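ベルト・ストラップ類の整理 ― 回転式ラックの使い方
くらしの実用情報 収納編 第20回

ベルトや鞄の肩ひも、手提げの持ち手などの帯状の小物は、引き出しに重ねて収めると折り癖が付きやすく、必要な一本を探すのにも手間を要します。本稿では、卓上に置く回転式のフックラックを用いた整理の手順をご案内いたします。

作業に先立ち、ラックは壁際から離し、四方から手の届く位置に据えてください。輪状の土台が作業台の縁からはみ出さないことをご確認ください。掛けるものは、あらかじめ柔らかい布で乾拭きし、金具の緩みや縫い目のほつれを点検しておきます。

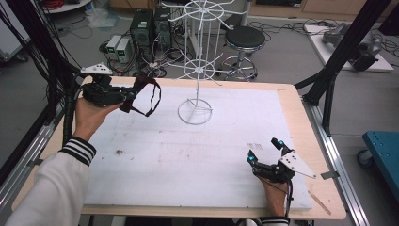 写真提供：ビスタム生活資料室

フックが上下二段に分かれたラックでは、長いものを上段に、短いものを下段に配します。布製のストラップは、輪にした状態でフックに通しますと、ねじれが生じにくくなります。強く引いて掛けるとラックが傾くおそれがありますので、空いた手を支柱に添えてください。

掛ける順序は、次のとおりです。
1　最も重いものを一本選び、フックに掛ける。
2　次に重いものを、支柱を挟んだ反対側に掛ける。
3　残りを左右交互に掛け、そのつど傾きを確かめる。
4　静かに一回転させ、隣同士が絡まないことを確かめる。

一つのフックに複数を重ねることはお勧めいたしません。下になったものが取り出しにくく、革の場合は色移りの原因ともなります。濃色の革と淡色の布は、フックを一つ空けて掛けてください。
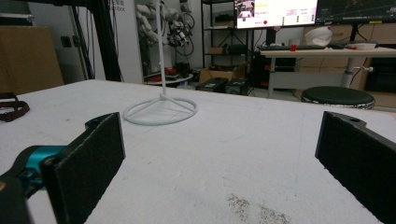 フックを一つ空けるようにしたところ、白い布の持ち手に色が付くことはなくなったものの、掛けられる本数が減って困っている、とのお便りをアサナケチ・アレマイエフ様より頂戴しました。使用頻度の低いものを別に保管し、季節ごとに入れ替える方法をご検討ください。当欄では、毎年11月を入れ替えの目安としております。

別に保管するものは、緩く巻いて通気性のある布袋に収めます。きつく巻いたまま長く置きますと、革の表面にひびが入ることがあります。袋の外側には中身を記した札を付けておくと、次の入れ替えの際に便利です。

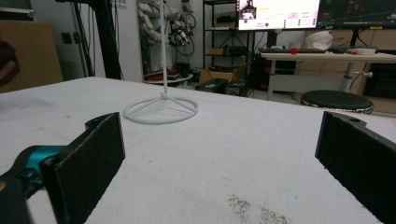 ラック本体の手入れは、掛けたものをすべて外してから行います。固く絞った布で支柱を上から下へ拭き、続いて土台に移ります。支柱の下端から細い線材が輪に向かって延びる形のものは、その付け根にほこりがたまりやすいため、綿棒をお使いください。白い塗装の製品には研磨剤入りの洗剤を用いず、水拭きの後に乾いた布で水気を取り除きます。置き場所となる台の面も、この機会に併せて拭いておきます。砂粒などが残っておりますと、土台を動かした際に擦り傷の原因となります。

回転が重くなった場合は、糸くずや毛髪が軸に巻き付いていないかを点検してください。油を差す際は取扱説明書の指示に従い、余分な油が革や布に触れないよう、十分に拭き取ってから掛け直してください。

監修：アジット・ナイル
掲載日：2024年8月24日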